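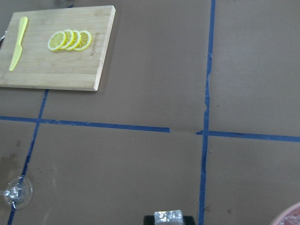 Lemon slices on a bamboo board.

Waste and Land Use, lecture notes: curbside food scraps
December 3, 2019
By the course instructor

Print this page | E-mail this page

Picking up where we stopped. Landfill gas done, leachate done. Now the stuff that makes most of both: wet organics. Food scraps, soiled paper, yard trim. Read the Jullow chapter before the discussion section, it's the case for everything below.

Why pull food out at all

Buried food breaks down without air. Methane, plus a lot of liquid. Same food in a managed compost pile gets air, gives off mostly CO2 and water vapor, leaves something a farm can spread. Not zero emissions. A badly run pile goes sour and makes methane too, and it smells, and then the neighbors call the county. Keep that in mind when you read the glossy stuff.

Also weight. Food is heavy for its volume. A hauler paying by the ton at the gate notices right away.

The Jullow pilot, basic setup

- 426 households signed up, all single family or duplex. No apartments (come back to this)
- small lidded pail for the kitchen, bigger cart for the curb
- weekly organics pickup, trash moved to every other week
- material trucked to the Irkach compost yard
- Trastent ran the route software and logged the carts

Of those households, 373 set out a cart at least once in November. Be careful with that number. "At least once" is a generous test. Somebody who rolled the cart out one time with a pumpkin in it counts the same as somebody who does it every week. This is the difference between participation rate and set-out rate. Participation = anyone who used the service during the period. Set-out = share of carts on the curb on a given pickup. People mix these up constantly, including in reports that ought to know better. On the final, define your rate before you use it.

Third one, capture rate. Of all the food scraps a household makes, how much goes in the right cart? You can't get it from the organics cart alone. You have to sort the trash as well. Expensive, unpleasant, so often skipped. Jullow did sort trash but only on 2 streets, and both were near the school. Not a random sample. Say so if you cite it.

Contamination

Jullow loads came in at 11 percent contamination by weight at the start. That's high. Usual suspects:

- plastic bags, the big one
- produce stickers (tiny, survive everything, end up in the finished compost)
- "compostable" forks and cups the yard can't process in its cycle
- glass, rare but the worst for the buyer

Weight understates film plastic. A bag weighs nearly nothing and shreds into a hundred bits across the pile. So a load can look fine by weight and be awful by eye. Some yards use a visual grade at the tip floor in place of weight, or both.
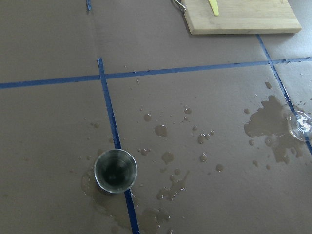

Comment sent in on the draft of these notes: I think you're too easy on the city about the bags. We had the service on my block and the flyer said bags were fine, then the tag on the cart said they weren't. You can't call that contamination by residents when the instructions changed halfway.

Fair point, adding it. The Jullow flyer said "compostable bags accepted" and the yard at Irkach changed its rule after the carts went out. Mismatch between what the program accepts and what the facility accepts. Very common. Facility contract should be settled before anything gets printed. Write that down, it comes up again with textiles.

What to do about it. Options in the reading are cart tags, rejected carts, fines, and door visits. Tags are cheap and work for a while. Fines get the politics going and often the fines never get issued. Door visits work best per household but cost the most. Compare cost per ton of contamination avoided, not cost per houshold.
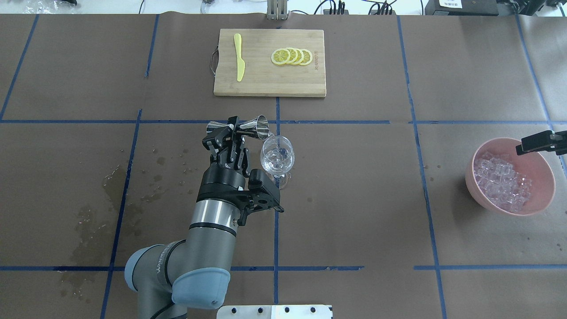
Same comparison needs doing for the apartments, which is where Ignacio comes in. Ignacio is the other town in the chapter, next valley over, mostly multi-unit. Shared carts in a parking lot. One person's mistake spoils the whole cart and no way to tell whose it was, so tags are useless. They locked the carts and gave out a code. Fewer sign-ups, much cleaner material. Which is better? Depends whether you're short on tons or short on buyers for the compost. Ignacio was short on buyers.

Every-other-week trash. Residents hate this on paper. Diapers is the complaint you'll hear at every hearing. Jullow offered a bigger trash cart on request and the noise mostly died down. Without the change though the program pays for two full weekly routes and the budget doesnt close.

For section:
bring the Jullow cost table, marked up
one paragraph on which rate you would report to a city council and why
skip the anaerobic digestion pages for now, next unit

Get new notes by e-mail: subscribe to the course newsletter. You can unsubscribe at any time.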